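Oil finish on a light wood desk top, one year in

Workbench Talk > Finishing > Indoor Furniture
Page 1 of 2

pinegrove_t
Posts: 82
I put together a desk last November using a Giketti top (light wood, sold unfinished) and the steel legs that come with it. I gave it two coats of Zanus hard oil, following the can. It looked good for most of the year. Now the spot where my forearms rest is dull and a little gray, and there's one ring from a mug that won't come out with soap and water.

I'm trying to decide between two things. One is to sand the worn area and put more oil on just that area. The other is to sand the whole top and switch to a water-based poly so I don't have to think about it again. I'd like to keep the pale color either way. I don't want it going yellow.

What would you do?

rasp_and_file
Sand the whole thing and go to poly. Oil on a desk is a hobby. You will be doing this every year.

mtl_dave_k
Disagree with the above. The good thing about oil is that you can fix one area. With poly, once it wears through at the front edge (and it will, I have had it happen on two desks) you have to take the whole top back to bare wood. Oil you scuff, wipe on, wipe off, done before lunch.

OP, how long did you wait between coats? And did you wipe off the extra?

pinegrove_t
Posts: 82
Waited overnight between coats. I wiped it down after ten minutes or so each time. The first coat soaked in very fast, especially near the ends. I probably should have done a third.

mtl_dave_k
Then that's your answer. The ends drink it. You needed a third coat and maybe a fourth on the end grain.

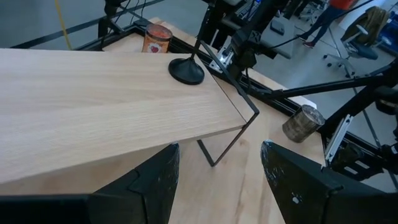 For the gray area, use 180 grit by hand with a block, going with the grain, and go well past the edge of the dull part so you don't leave a dish. Then 220. Vacuum, wipe with a barely damp rag, let it dry all the way. Thin coat of oil, wait, wipe until the rag stops picking anything up. Do it again the next day. After that put one thin coat over the entire top so the sheen matches.

And lay the oily rags out flat outside until they're stiff. Don't ball them up in the trash.

quarterround
I'd go along with most of that but not the 220. On a hard oil you can close up the surface too much and the oil just sits there. I stop at 150 for anything I'm going to oil. Read the can, some of them say so.

mtl_dave_k
150 feels rough under bare arms to me. It's a desk, not a floor.

quarterround
It feels rough before the oil. After two coats and a rub with a white pad it's fine. I've done kitchen counters that way.

rasp_and_file
So now it's sand, vacuum, wipe, oil, wait, oil, wait, oil, rub with a pad. My poly desk is six years old and I have done nothing to it except wipe it.

mtl_dave_k
Do you work at it every day with your sleeves rolled up?

rasp_and_file
Yes.

mtl_dave_k
Okay. Then you got a better result than I did. What brand?

rasp_and_file
Marchetti floor poly, the water-based satin. Four coats, light sanding after the first one. It does not yellow. It does look a bit plastic if the light comes in low from a window, I will give you that. Two coats is not enough on a desk, which might be what happened to yours.

lowtide77
I have the same top from Giketti. A few things I ran into.

The mug ring: is it white or dark? If it's white, it's in the finish and will probably come out when you sand. If it's dark, that's water that got through to the wood, and sanding may not get all of it. Oxalic acid takes dark rings out but it can also bleach the area around it, so you'd have to do the full top. Wear gloves and rinse it well.

Metal cans left on bare or thin-finished wood are worse than mugs, by the way. A damp can will leave a rust mark. I got one from a coffee can I kept pens in and I ended up living with it.

Also check the underside. I only finished the top on mine and it cupped over the winter. Not a lot, but you could slide a card under a ruler in the middle. I oiled the underside in spring and it came most of the way back.

pinegrove_t
Posts: 82
It's dark. And no, I never did the underside. I just put a straightedge on it and there's a slight cup, less than what you describe.

So take the legs off, oil the underside, and deal with the top after?

lowtide77
That's the order I'd do it in. While the frame is off, look at the screw holes. If they're round holes and the screws are tight, the top can't move across its width. Slot them a little, or use a washer and don't crank them down.

quarterround
Seconding the slotted holes. People blame the finish for a lot of cupping and cracking that comes from the legs being screwed down too tight.

hobbs_corner
Posts: 1022
Coming in to say the pale color is the real issue here. Clear oil will darken that wood a shade no matter what and it keeps going with sunlight. If pale matters most, look for an oil with a small amount of white pigment in it. Zadine makes one. I used it on shelves and they still look close to raw wood. Try it on the underside first so you can see what you're getting.

Don't put a pigmented oil over part of a top that already has clear oil on it. It will show as a patch. If you switch, you have to sand the whole thing.

mtl_dave_k
Agree on that. White oil means the full top. If OP wants the quick fix, stay with the Zanus.

rasp_and_file
If he has to sand the whole top for the ring and again for the color, he is back at my first post.

hobbs_corner
Posts: 1022
He'd be at the sanding part of your first post. He can still choose what goes on after.

pinegrove_t
Posts: 82
Since the ring is dark and I want it lighter anyway, I'm going to do the full top. Legs off, underside first with the Zadine if I can get a small can, then look at it for a week. If I like the color I'll do the top the same way, three coats, stopping at 150 like quarterround said. If I don't, I'll go with the poly.

Does the old oil on the top need to be stripped before the acid, or does sanding get enough of it off?

lowtide77
Sanding is enough if you get to clean wood. Drip some water on it. If it beads, keep going.

Next page >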